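Buying fewer tricks

2023-01-12

I sold most of my magic collection last year. It came to 290 items if you count the DVDs, and I got $2596 for the lot, well short of what I paid. I kept two decks, a set of cups, four silver coins and a shelf of books. My argument here is that most hobby magicians would do better if they did the same, and that the clubs and shops should stop pretending otherwise.

I have been doing close-up magic for 22 years, mostly for friends and now and then for a paid dinner. For much of that time I bought something new every month. The trailer would show a card changing in a spectator's hand, the people on the footpath would scream, and I'd have my credit card out before the end. The parcel would arrive, I'd watch the instructions once, find out that it needed a certain jacket or a certain angle, and put it in the drawer.

Everyone in the hobby jokes about the drawer. I think we should take it more seriously. It holds money, but it also holds practice time. An evening spent opening a new gimmick is an evening not spent on the pass or the double lift, and those are the things that make the rest of it work.

Eluned Owen made this case at our club in February and it did not go down well. She performs six tricks. She has performed the same six for as long as I've known her, and she told the room she would drop one before she added another. A few members said that was fine for a professional, who gets a new audience every night, but that amateurs show the same family and the same workmates over and over and need fresh material.
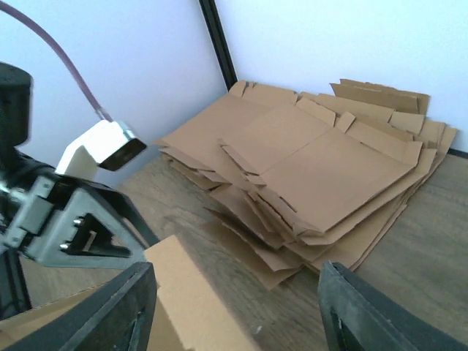

I used to believe that. It sounds sensible, and there's some truth in it. My brother-in-law has seen my ambitious card more times than he would like. But when I ask people what they remember me doing, they name one or two things, and they ask to see those again. Nobody at a barbecue has ever asked me for something released this month. The wish for new material is nearly always mine.

The other objection came from Osian Bevan, and it is a better one. He says buying tricks is how the people who invent them get paid, and that if we all stopped at six there would be no inventors left. I take the point. He has put out two small effects himself, Broren and Vultent, and he made very little from either. I bought both. Vultent is good and I'd have kept it if my hands were bigger.

Still, I don't think the present arrangement does inventors much good. A trick gets a fortnight of attention, then the next one comes along and the first is in the discount bin. Something that took years to work out is treated the same as something knocked together over a weekend. If we bought less and were fussier, we could pay more for the good work, and we would still be performing it years later. That would be a better reward than a quick sale to someone who never shows it to anyone.

Books are the exception I'd make. A decent book costs about as much as one gimmick and has dozens of routines in it, along with the thinking behind them. They are slower. You have to hold the page open with your elbow while you work out which finger goes where. I learn more that way, and I forget less of it.

Clubs could help as well. At Sastside we have a buy-and-sell table at every meeting, and it's the busiest part of the night. I would cut it back to twice a year and use the time for members to perform something they've shown us before, with changes. We give plenty of praise for a first showing and almost no useful comment on a tenth, when the performer is finally in a position to use it.

As for me, I've added one thing since the sale, a coin routine from a book I'd owned for years and never finished. I'm still dropping the third coin.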